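Wai-kit Kuo had the kettle on when I got to the Prenska open day, a little before 10 in the morning. He runs the folding work there, and he had agreed to talk between groups as long as I didn't mind being interrupted. I was interrupted seven times.

Prenska teaches machines to handle clothes. It does this by having people do the job first, with a gripper in each hand, and keeping the recordings. The robots that learn from them are at Tarden, across the road, and were the second half of the tour. Most visitors, Kuo told me, come for the second half and end up asking more about the first.

"They expect a lab," he said. "What we do is laundry. You pick up the jeans, you fold the jeans, you put them with the rest. Then you shake them out and go again."

The demonstration was jeans all morning. Visitors stood back while one of the team worked, and Kuo answered questions from beside the door.

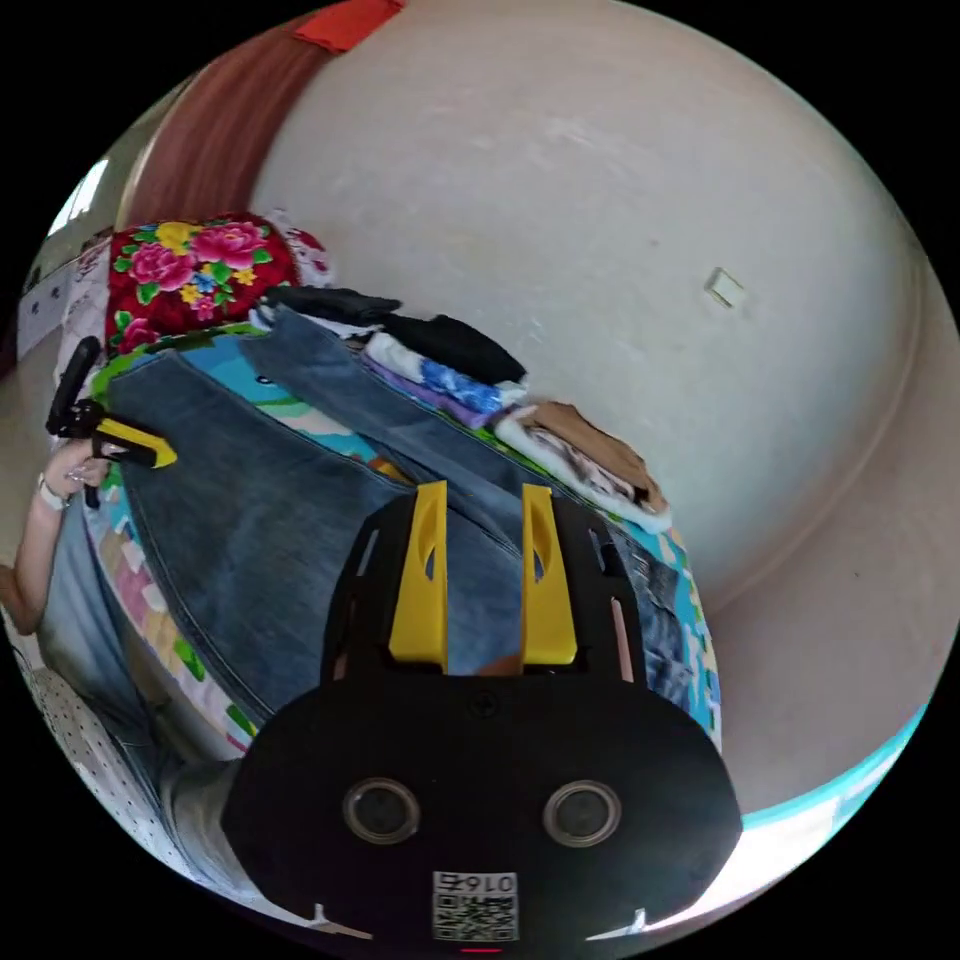 *Jeans laid out flat for folding, with folded clothes along the wall.*

I asked him why jeans. He said denim is a good teacher. It has weight, it holds a crease, and the seams give the fingers something to catch on. T-shirts are worse than people think, and anything with a fleece lining is worse again.

"A beginner grabs too much," he said. "With your own hand you'd feel it. With these you've only got two fingers, so you have to pick your spot. Go for the hem or go for the waistband. If you grab the middle of the leg you've made a tent."

He does not give new people much instruction. They get a short talk, then they fold for 40 minutes, then they watch what they recorded with somebody who has been there longer. Kuo's own first recordings are still on the server and he shows them to anyone who gets discouraged. "I drop the same sock five times in one of them," he said.

A retired teacher in the second group wanted to know whether a mistake ruins the recording. Kuo told her it depends. A slip that gets fixed is kept, and he'd like more of those. If the person stops and starts chatting, it goes in the bin.

The team has almost 600 usable recordings of trousers of one kind or another. I said that sounded like a lot. He said it wasn't -- Yoon, the group that tests the finished software, would take ten times that and ask where the rest was.

"The folding itself is the easy part to explain," he said. "The bit I spend my days on is variety. Different beds, different sheets, busy patterns, plain patterns, things piled up at the back. If every bed was white and tidy, the robot would be fine until it met a real bedroom."
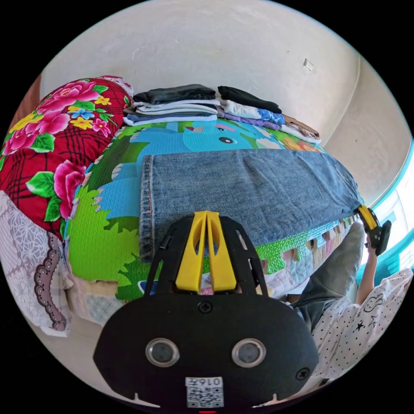

He also wants different people. Left-handers are always welcome, and so are people who fold badly, or at least differently. His mother folds trousers in thirds and he was brought up to think that was the only way. Half the team does them in half and then in half again, and there were words about it in the first month. In the end they kept both, with a note on each recording saying which was which.

Visitors were allowed to try the grippers for themselves after the talk. A boy in a hockey sweater got a tea towel into quarters on his second go and was very pleased. His father took longer. I had a turn myself and can report that your wrists get tired well before you've learned anything.

Kuo was frank when I asked how good the robots at Tarden are. On the last test they were given 101 garments and managed the easy ones. He wouldn't give me the score, as Yoon hadn't finished checking it, but he said a person in a hurry would still beat them by a long way.

"People ask when they can buy one," he said. "I tell them to keep their laundry basket."

The next open day will be in December at the Valitska building, where there is more parking. Towels will be on the program, and possibly a fitted sheet. Kuo is against the fitted sheet but says he has been outvoted.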